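Happy hour and the fixed price

The happy hour at Orkungate now runs from 4 to 5, and the discount applies to two tap wines. A patron who finishes work at five receives nothing from it. Madimlow takes the opposite approach: one price for a plate and a glass, held all evening, with over 30 seats at the bar. 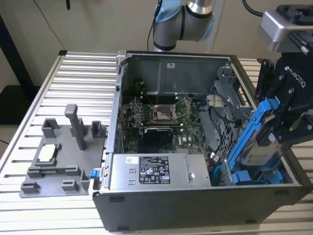
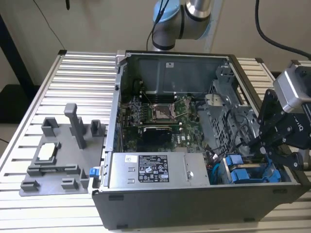

What the flat price changes

Under a short discount window, the kitchen absorbs most of its snack orders at once, and the calamari suffers for it. A flat price spreads those orders out. Jilelstead adopted one in October — the fryer queue shortened and the flavour of the batter improved. Margins on the house lager are thinner, but the second round is ordered more often. Orkungate should drop the window and reprice the menu.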